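Fault codes are not a maintenance plan

Termont Transit has 162 buses, and since June every one of them has carried an onboard unit that reads the engine, door and brake controllers and sends fault codes to the depot over the cell network. The purchase was sold to the board as a way to cut workshop costs. My view is that it will raise them unless the depot changes how work orders are opened.

The unit itself is sound. It listens on the vehicle bus, keeps the last 200 events in memory and uploads them when the bus parks. Wiring is simple, and the fitters at the Powell depot had few complaints beyond the location of the connector, which sits behind the heater duct on the older bodies and needs a right-angle plug.

The trouble starts at the receiving end. Under the current setup, any code above a set severity opens a work order by itself. A low-voltage code at cold start opens one. So does a door sensor that drops out for half a second when a passenger leans on the leaf. The mechanic has to close each order by hand, with a cause and a labor time, and the labor time is charged to the bus whether or not a part was touched.

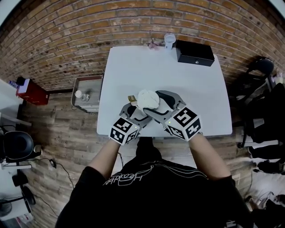
Ratree Sukprasert, who ran the workshop figures for the Rondarska line, went through one week of these orders. Of 34 opened by the system on that line, 32 were closed with no fault found. The two real ones were both air leaks, and both had already been written up by drivers on the paper card.

One week on one line is a small sample, and I would not set policy on it alone. It does match what I saw in my own years in a bus workshop. A code tells you that a controller saw a value outside its limits. It does not tell you whether the value was real, how long it lasted or what else the bus was doing then. Those three items decide whether a mechanic should be sent.

The supplier's answer, given by Rostislav Michalík at the last user meeting, is to tune the thresholds. That would help with voltage codes. It would do little for door faults, where the same short dropout can come from a worn cable or from a passenger's elbow. Only repetition separates the two, and the present software does not count repeats across days. The older Stikness package did, on much weaker hardware.

I would ask for two changes. First, no automatic work order on a single event, except for brakes and steering. Everything else goes to a list, sorted by bus and by number of repeats, and a foreman opens the order. Second, the driver's report and the code should be on the same screen with the same clock. At present the onboard clock and the depot clock can differ by several minutes - enough to put a code on the wrong driver's shift.

Itzel Zepeda has argued that a foreman in the loop defeats the purpose of the system. I disagree. The foreman already reads every order, after the labor has been booked. Moving that reading ahead of the booking adds no work and keeps the cost history of each bus clean enough to use when the replacement budget is drawn up.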